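# Visitor Questions: Winter Lantern Walk at Dudow

Last updated December 16, 2020. Questions about group bookings go to Sabina Hudec at the visitor desk.

## When does the walk open each evening?

The gate opens at dusk and the last visitors are let in 2 hours before closing. Closing time changes with the day of the week, so check the board at the bus stop or call the desk. The lanterns stay lit until the path is clear.

## How long is the route?

The full loop is 4000 meters on packed gravel. Most people take a little under two hours with a stop for soup. There is a shortcut back to the parking lot after the second bridge — look for the green post. 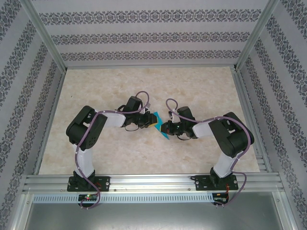 ## Can I bring a stroller or wheelchair?

Yes, as far as the second bridge. Past that point the path climbs and has steps. The shortcut is flat the whole way.

## Do I need a ticket?

Everyone over the age of six needs one. Tickets cost 80 crowns at the gate and the same online. We don't print passes. Show the number from your confirmation e-mail.

## Can we bring our own lantern?

Please do. Paper lanterns are fine with a battery light inside. Open flames, including tea lights, are not allowed anywhere on the route. If you'd like to make one first, Baiba Butkienė runs a folding table in the old schoolhouse on opening nights. Paper and handles are included in your ticket.
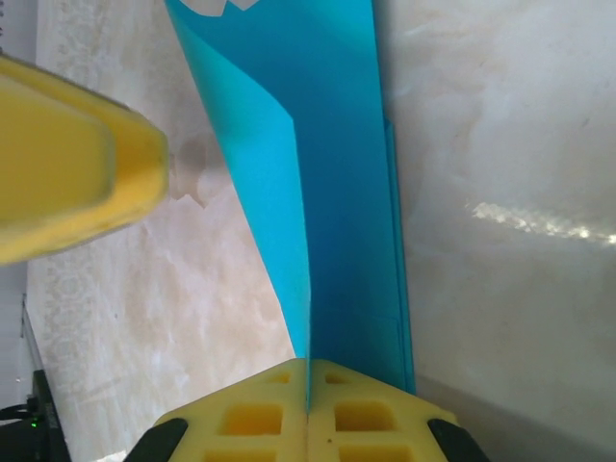
*A blue sheet, bent lengthwise.*

## What should we wear?

Boots with some grip, and one layer more than you think. The valley gets colder quickly after dark and the wind comes down the river. Bring a dry pair of socks for each child and leave them in the car.

## Is there food?

Kováčik has a stand at the halfway clearing with bean soup, potato pancakes and hot apple juice. They take cards, but the signal drops out, so carry some cash. You can also bring your own food and eat at the covered tables by the first bridge. Take your trash back with you.

## Are dogs allowed?

On a leash, yes. They can't come into the schoolhouse.

## Where can we sit to rest?

There are benches at both bridges and at the clearing. They get damp, so a foam mat or a folded blanket is worth packing.
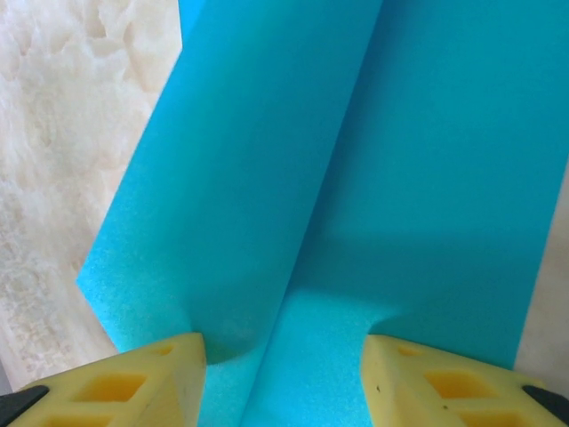 *Turquoise-blue foam with a diagonal fold.*

## Can we stay overnight nearby?

The Flindilach guesthouse has 18 rooms and is a short walk from the gate. Breakfast starts early. Ask for Igor Procházka if you need a late check-in.

## What happens if the weather is bad?

Snow doesn't stop the walk. Ice and high wind do. Přemysl Sýkora checks the path in the afternoon, and if we close, tickets can be used on any other evening or for the river picnic in June.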